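Quiénes somos

Ostis es una escuela de idiomas para adultos. Empezamos en un entresuelo con 2 aulas y una pizarra prestada, y hoy ocupamos toda la planta del edificio Rerkus, con 58 grupos entre mañana y tarde.

La escuela la fundaron Marama Merrick y Sheldon Fehr, que habían sido compañeros en la academia Krishnan. Marama lleva la parte docente y Sheldon se ocupa de matrículas, horarios y convenios con empresas. Los dos siguen dando clase.

Enseñamos inglés, alemán, francés y portugués. Los grupos son pequeños y se forman por nivel, después de una prueba oral y otra escrita. La prueba es gratuita y no obliga a matricularse.

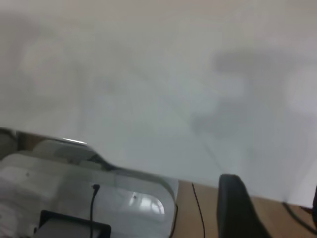
El curso general cuesta 299 euros por trimestre, con el material incluido. Se puede pagar en cuatro plazos – basta con indicarlo en la hoja de inscripción. Los alumnos que vienen a través de Fundstead tienen su propia tarifa, que figura en el convenio.

En agosto la escuela cierra, pero la secretaría contesta el correo. Las plazas para otoño se asignan por orden de llegada y los antiguos alumnos conservan la suya hasta finales de julio.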